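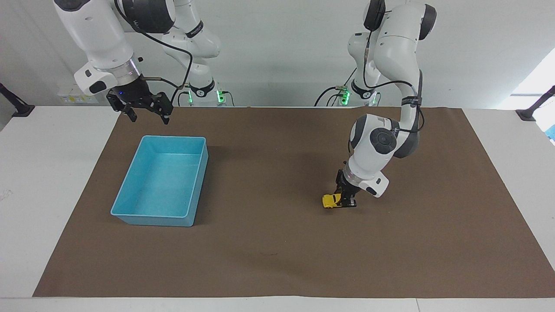

Photo: Innes Paterson / Dumton Toy Library

Toy cars: frequently asked questions

Questions we get at the desk and by email about borrowing, cleaning, storing and donating small toy vehicles. For train sets and ride-on toys, see their own pages.

How many cars can I borrow at once?

Up to six loose cars per child's card, or one boxed set. A boxed set counts as one item no matter how many cars are in it. Cars go out for three weeks and can be renewed twice unless another family has asked for them.

How big is the collection?

At the last stock check, in November, we had 1,257 small vehicles on the shelves or out on loan. Of these, 122 were in the repair drawer. Cars make up most of the total. The rest are trucks, buses, tractors and a few planes that came in with other donations.

Can I ask for a particular color?

Yes. Write the color on the request slip and we will do what we can. Yellow and red go fastest. We can't hold a color for longer than 31 days.

What age are they for?

The small cars are lent for children three and over. Many have wheels or axles that could come loose and be swallowed. For younger children, ask for the chunky range, which has no separate wheels and is kept on the low shelf by the door.

Why do you suggest putting brown paper on the table?

It is cheap, it protects the tabletop from scratches, and children can draw roads on it. A roll of plain wrapping or packing paper from the post office works fine. Cut the sheet a little smaller than the table so the corners don't get pulled, and tape it underneath or flat along the sides. When it gets torn or covered in scribbles, turn it over and use the back.

What should we draw the roads with?

Thick wax crayons or washable markers. Permanent markers go through the paper. A road about as wide as two cars side by side gives enough room for passing. Parking spaces are popular with the four- and five-year-olds, and so are roundabouts, for which you can trace a saucer.

Do the cars mark the table without paper?

Plastic wheels usually don't. Metal undersides can, mostly on painted or glossy surfaces. Pale tables also pick up rubber marks from black tires. A damp cloth with a little baking soda takes most of these off. Try it on a hidden spot first.

How do I clean a car before bringing it back?

Wipe it with a cloth and warm soapy water, then dry it with a towel. Use an old toothbrush around the wheels. Please don't put cars in the dishwasher and don't leave them to soak. Water gets inside the body and the axles rust. Hair wound around an axle can be lifted out with tweezers.

Don't use nail polish remover or any other solvent. It takes off the paint and clouds plastic windows.

A wheel came off. Do I have to pay?

No. Put the wheel and the car together in an envelope, write "repair" on it and hand it in. Selamawit Asfaw does the repairs and can fix most wheels. Please don't glue it yourself, as glue in the axle hole usually means the car can't be used again.

What if we lose one?

The first lost car in a year is free. After that it is a small fixed charge for each car, and the desk has the current price. If it turns up later, bring it in and we will refund you. Look under the car seats first, and inside the sofa.

What is the best way to store them at home?

Any shallow box with a lid. In deep tubs the cars at the bottom get scratched, and children tip everything out to find the one they want. An egg carton holds the smallest ones well. Keep borrowed cars apart from your own. Ours have a dot of white paint on the underside.

Can I donate cars?

Yes, in any condition except badly rusted. Old painted toys are checked separately and may not go out on loan, because paint from some periods can contain lead. If you think a car might be valuable, tell us before you hand it over. We can't return donations once they are in the collection.

Do you lend play mats and garages?

We have several fold-out mats and two garages with ramps. They are booked by phone. The larger garage does not fit in a stroller basket, so plan to come by car or bring a second person.

Where do I return things?

At the desk in Carnegie Hall during opening hours. There is a return box for loose cars in the entrance, but boxed sets must be handed in so the contents can be checked with you.

Who do I contact with another question?

Khadija Mahrous looks after loans and renewals. For donations, ask for Murdo Cowie. Both can be reached through the desk.

Page last updated December 30, 2023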